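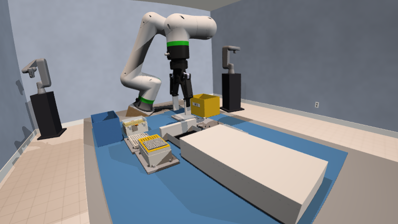 The simulated bench, with the gripper over the grey plate and the yellow bin to its right.

Home | News | Projects | People | Contact

Filed under: Lab automation

Petcombe bench examples: where we are

The Petcombe group has started recording examples for Honus, the learning system that is meant to handle plates and tip boxes on a lab bench. Everything so far has been done in simulation. An operator steers the large arm through a task from start to finish, and the joint positions, gripper commands and camera views are saved together as one example.

The set stood at 1331 examples at the end of December. Ingvild Boström checks each batch before it goes in. Examples where the gripper clips a bin are kept, but they go into a separate folder with a note.

Each operator records 10 runs, stops to go through them, then records 10 more. The layout file comes from Hitel, and the room and lighting are changed between batches. Aasen staff are writing the task instructions, which are short and in plain English.

Drawer work is slower. The front panel is narrow from above and the big housing hides a good deal of what lies behind it, so operators are asked to open the fingers wide well before they reach the panel.
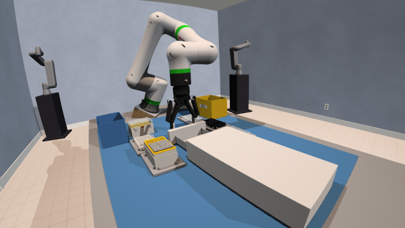
Next batch

We need 3 more operators for the drawer tasks. No robot experience is needed, but you should be able to sit a full morning. Write to Ingvild if you are interested.

Last updated: December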